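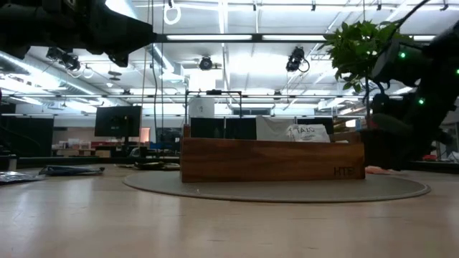

Idalina Caldeira: I gave up on tea boxes years ago. Everything ends up in one heap and you can't find the mint. Just use a drawer!

Idalina, I hear you, but I'm going to try to win you back. Tea caddy thread, because I've been sorting tea since Friday and I am having a great time.

First thing: tip the whole lot out. Don't pick through it in the box. I did this at home in December and found two packets of chamomile so old the print had rubbed off (into the compost, bye).

Then sort by color. I know, I know, you're supposed to sort by type. But when you're half awake at 6:40 you aren't reading the word rooibos, you're grabbing the yellow one!
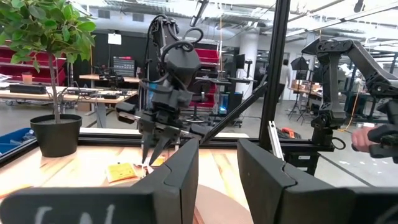 And toss the scraps as you go. Torn corners, tags, that one empty wrapper somebody put back. I keep a cup next to me for it, otherwise it all goes right back in the box with the tea.

Next, stand them up. Flat packets slide over each other and you only ever see the top one. Upright, you can flip through them like records in a store. This one change made me drink teas I forgot I owned. 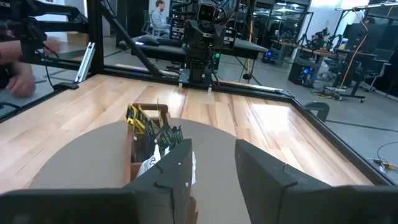
Packets upright, handle on top. Love a caddy with a handle.

The handle matters more than I thought it would. Mine goes from the counter to the table to the porch and back, and before this I was carrying tea around in a cereal bowl.

Cristóvão Quintela asked whether you need dividers. I say yes! Thin ones are plenty. Without them the first gap you leave turns into a landslide. If your box came without any, cut some from a cracker carton and see how you like it.
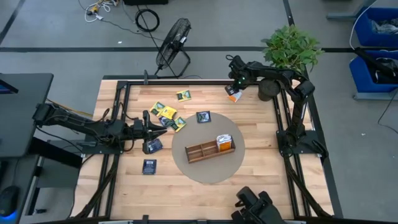 Also, put the whole thing on a turntable if you've got one. You spin it, the far side comes to you, no reaching over the milk. I was sure this was a silly extra and now I want one under the spices too.

How many to put out? I stop at 11 at home. The rest live in a tin in the cupboard and I top up when a section looks thin. Stuff it too full and you'll rip a packet pulling it loose.

Idalina, if you still want the drawer after all this, fine, but stand them up in there. Please. And send me the color order you pick, I'm still going back and forth on where green goes.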